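Home Reviews Kits Tools Archive Search

Stoklow gear and peg kit, quick review

Had this out on the table since Friday, short version first. Good kit, bad box. $30, which is fair.

You get blue plastic parts, white plates, and a sheet with the placement outlines on it. Gear-shaped piece has a hub in the middle, easy to pick up by it.

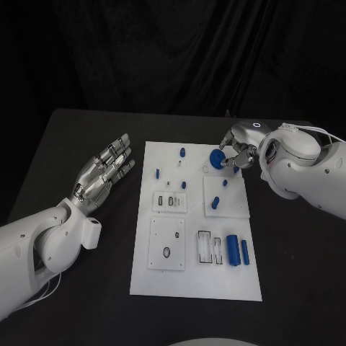

Pegs are the fiddly part. Small, and they roll. Mine went on the floor twice before I got in the habit of standing them up.

Outlines are too faint. Fine in daylight, at 4 in the afternoon in December I had to get a lamp. Georgiou prints theirs darker and charges $18 – but thier plates bend.

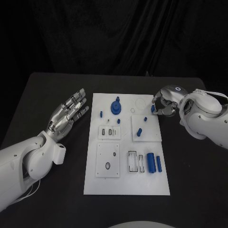 Fit is snug. No glue, no sanding. First build took me 84 minutes, second one a lot less, mostly becuase I skipped the leaflet.

The leaflet. Tiny type, steps out of order. Skip it.

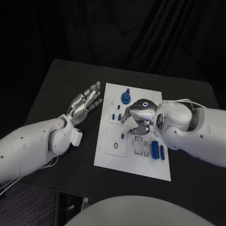

White plates sit flat and stay put. Pegs stand up straight in them. Would buy a spare bag of pegs if Stoklow sold one.

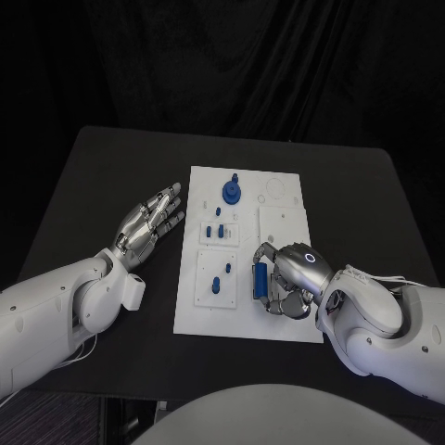
Verdict

Buy it, find a better box. Four out of five.

– Henok Bogale

Comments

pegleg: box split on mine too

Marta_S: does it fit the Flokitholm plates?

Henok: no, holes are too small

dunn: got mine in Salthorpe, same faint lines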